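Budget for the Fingertips First

By Lizeth Cuervo
24 November 2018

Every spring somebody sends me a quote and asks if the price is fair. The quote is nearly always for an arm. It has a model number, a reach, a payload, a warranty term and a discount that runs out at the end of the month. I can usually say whether the price is fair. What I can't say is whether the money is being spent in the right place, and most of the time I suspect it isn't.

I have planned equipment purchases for small automation groups for 10 years, first at Keltholm and now on my own. In that time I have seen one arm returned because it was the wrong arm. I have seen a great many sit idle while people waited on a finger pad, a bracket, a cable or a bag of objects to practice on. The arm gets a line in the budget and a signature from a director. The pads come out of whatever is left in the drawer.

My view is that a group starting out in manipulation should spend its first year's money from the small end up. Buy grippers before arms. Buy spare pads before a second gripper. Set aside a real sum for the things that will be picked up, and a larger one for the hours of the people who will be doing the picking.

Take the hand-held tools. A gripper on a handle costs a fraction of what an arm costs, and a person can learn to use one in an afternoon. You can carry it to a table, try the jobs you think you want automated, and find out which of them your fingers are bad at. Foil wrappers, thin plastic bags and soft bottles will teach you more about your needs than a vendor's demo with a wooden block. 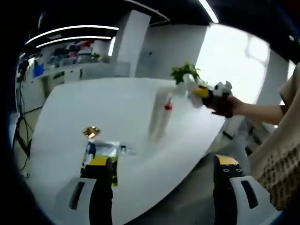
When Tanasarn drew up its plan in March, the draft had two arms, one workbench and a line called "misc." Kanako Tamura, who runs the lab there, crossed out the second arm and asked for 8 hand-held grippers with 44 sets of pads. Finance wanted to know why anyone needed 44 of anything made of rubber. Her answer was that pads wear, tear and get lost, and that a worn pad changes your results before anyone notices it is worn. She got them. I think she was right, and I would have asked for a few more.

There is a fair argument on the other side. Arms have long lead times, and if you wait until you are sure, you may wait six months past the point where you needed one. Prices move too. A capital budget that isn't spent this year may not be there next year, and a box of pads won't hold the money for you. I have lost money for a client that way myself. If your funding works like that, place the arm order early, but get the delivery date pushed back in writing and don't let the order eat the supplies line.

The other mistake I see is treating the room as free. Pimeo quoted one of my clients for a cell and left out the table, the lighting, the extra power outlets and the shelves. None of those costs much alone. Together they came to more than the gripper. Kullent does list them, which made its quote look expensive next to Pimeo's until we filled in the blanks.

Objects need a line too. They get crushed, opened, eaten and taken home. Put one person in charge of replacing them and give that person a purchasing card. Going through a three-signature approval for a bag of candy is a waste of an engineer's morning.

As for the people, I count their hours at full cost in any plan I write. Managers don't like it, as it makes the equipment look like the small part of the total. In most of the plans I have worked on, it is the small part.

If you have a quote on your desk now, ask the vendor for the price and lead time of every part that touches the object. Then ask how many of each their own demo team uses up in a month. Get that number before you talk about the discount.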